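Der Beistelltisch gehört in die Raumplanung

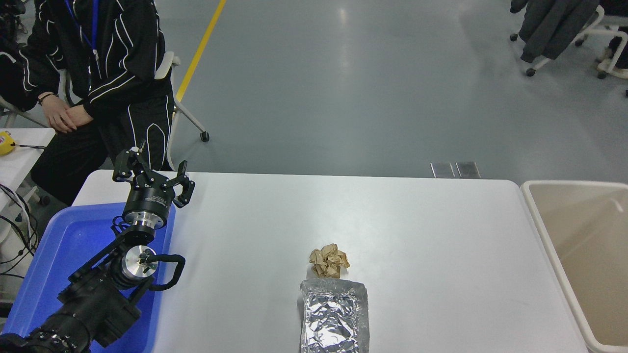

In den meisten Einrichtungskonzepten für Arbeitsräume wird der Haupttisch mit Maß, Traglast und Kabelauslass spezifiziert. Der Bürostuhl bekommt ein eigenes Datenblatt. Der Beistelltisch taucht in der Regel unter »Sonstiges« auf oder fehlt ganz. Ich halte das für einen Planungsfehler.

Ein kleiner weißer Tisch neben dem Arbeitsplatz übernimmt im Betrieb Aufgaben, für die er selten ausgelegt wurde. Auf seiner Ecke steht ein Gerät mit Anschlusskabel, das Kabel läuft quer über die Platte, und neben den Tischbeinen hängen weitere Leitungen in Schlaufen. Der Zustand ist in Arbeitsräumen so verbreitet, dass er als normal gilt. Er entsteht aus drei fehlenden Angaben im Plan: Abstellfläche, Leitungsweg, Reservelänge.

Im Februar habe ich für den Standort Gresden die Möblierungspläne von 14 Räumen durchgesehen. In 6 davon war ein Beistelltisch eingezeichnet, in keinem eine Leitungsführung dorthin. Die Hersteller liefern dazu wenig. Das Programm von Hutsuliak enthält eine Kabelwanne für Haupttische, die sich an kleinere Gestelle nicht montieren lässt. Mitness bietet eine Klemme für runde Beine, deren Schelle bei mehreren Leitungen nicht mehr schließt.

Nuria Gebru vertritt die Gegenposition: Kleinmöbel müssten beweglich bleiben, jede feste Führung mache den Vorteil zunichte. Für Räume mit täglich wechselnder Nutzung stimme ich zu. Für Plätze, an denen dieselben Geräte über Monate angeschlossen sind, trägt das Argument nicht. Dort wird der Tisch ohnehin nicht mehr bewegt, weil die Leitungen ihn festhalten.

Zweiter Punkt ist der Stuhl. Ein Bürostuhl auf Rollen braucht eine freie Bodenfläche, und zwar auch dann, wenn die Person nur sitzt und wartet. Tiefhängende Schlaufen liegen genau in der Höhe, in der Rollen und Schuhe sich bewegen. So-yul Lim hat deshalb in den Planungsregeln für Tivcombe einen seitlichen Abstand von 83 cm zwischen Stuhlachse und Beistelltisch festgelegt. Das ist großzügig — in schmalen Räumen kaum einzuhalten —, aber es ist immerhin eine Zahl, gegen die man prüfen kann.

Mein Vorschlag ist bescheidener. Der Beistelltisch erhält eine Position im Grundriss, eine Angabe zur nutzbaren Fläche und einen definierten Leitungsweg an einem Bein. Überlängen werden unter der Platte gebündelt, mit 200 mm Zugabe für das Verschieben. Netzteile kommen nicht auf den Boden. Der Aufwand in der Planung beträgt wenige Minuten pro Raum, nachträglich wird er deutlich höher, da dann bei laufendem Betrieb umgesteckt werden muss.

Offen bleibt die Zuständigkeit. Möbel fallen in die Ausstattung, Leitungen in die Elektroplanung, und der Beistelltisch liegt dazwischen. Solange beide Gewerke ihn nicht in ihren Listen führen, sollte ihn die Ausstattung übernehmen, schon weil sie ihn bestellt.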